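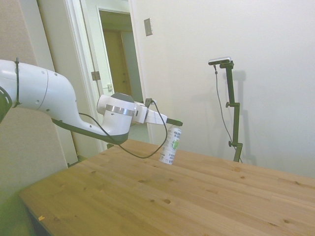 Chapter 6. Picking Up a Standing Object

Search this book Enter keyword Go

Last updated: Friday, March 12, 2021

In the earlier chapters your team made the arm move between positions which you had chosen yourselves. The table was clear and there was nothing to hit. In this chapter the arm must do its first real work for the Stuvside Cup: go to an object that stands upright on the table, close the fingers on it, lift it and put it down again without making it fall.

A person does this many times in one day and does not think about it. For a student team it is usually the first task that takes longer than one class. The movement is short, but several small errors can meet in it. The camera may give a position that is a little wrong, the wrist may be tilted by a few degrees, and the fingers may close when one of them is already touching. Each error alone can be tolerated. Together they are enough to push a light object over.

6.1 The task in the Stuvside Cup

The rules of the Cup ask for one object at a time. The judge places it anywhere inside the marked zone, and the team has 2 attempts. The object is lifted, held still in the air, and set down standing. A team receives full points only if the object is still upright when the fingers have opened and the arm has moved away. Objects are ordinary things from a shop, such as a small spray can or a water bottle with a screw cap, and they are announced in December, so every team has the summer holidays to practise.

You will notice that these two objects are both narrow and taller than they are wide, but they do not behave in the same way. A metal can keeps its shape when it is squeezed. A thin plastic bottle gives way, and if it is partly filled, the water inside continues to move after the arm has stopped. The mass can also change from one round to the next. In our practice set the full bottle weighs 567 grams, and the same bottle empty weighs very little.

6.2 From above or from the side

There are two directions from which a gripper with parallel fingers can approach such an object. In a top approach, the fingers point down and come on both sides of the cap or the shoulder. In a side approach, the fingers are horizontal and the arm moves forward at the height of the body of the object.

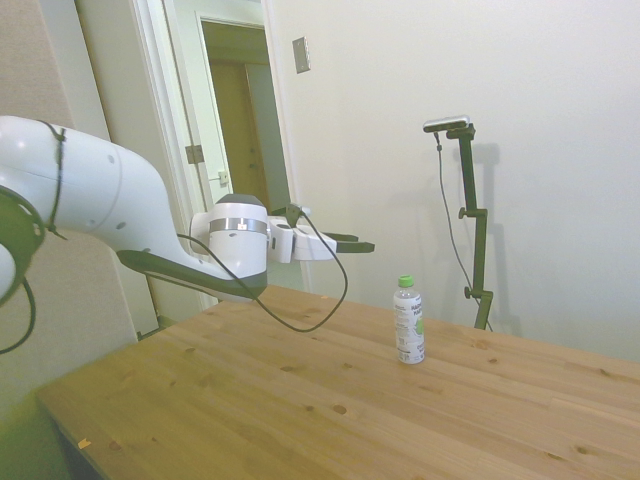

Photo: Lenihan Senior College, Robotics Elective

With the fingers horizontal and open above the table, as in the photograph, the arm still has to come down before it can move forward. The order of these two movements is important. If the team programs one diagonal line from the waiting position to the bottle, the lower edge of the gripper can touch the cap on the way. We recommend that you go down first, at a safe distance from the object, and then go forward slowly.

The cable should be considered too. On the gripper in the photograph it leaves from a connector on the top and hangs in a long loop below the wrist. When you plan a low side approach, look where your own loop will go. Students at Lenihan wrote a simple rule in their logbook: move the arm by hand through the whole path once, with one team member watching only the cable.

6.3 What you will need

Your arm, with the gripper fitted and tested as in Chapter 5
The camera on its stand, with all clamp knobs tightened
One can and one plastic bottle with a screw cap
The Ellero software, with your saved positions
The team logbook
Masking tape and a ruler for marking the zone

Do not move the camera stand after you have calibrated. If somebody bumps it, repeat the calibration, even when the picture looks the same as before.

6.4 Before you begin

Discuss the following with your team and write your answers in the logbook. You will come back to them after 20 trials.

At what height would you grip the can? Would you choose the same height for the bottle?
Which of the two approaches leaves more room for an error of the camera?
How can the program know that the fingers are holding something?

Teams that use the Hukico workbook will find a blank trial table on its last pages. Fill in a row for every trial, also for those you stopped early.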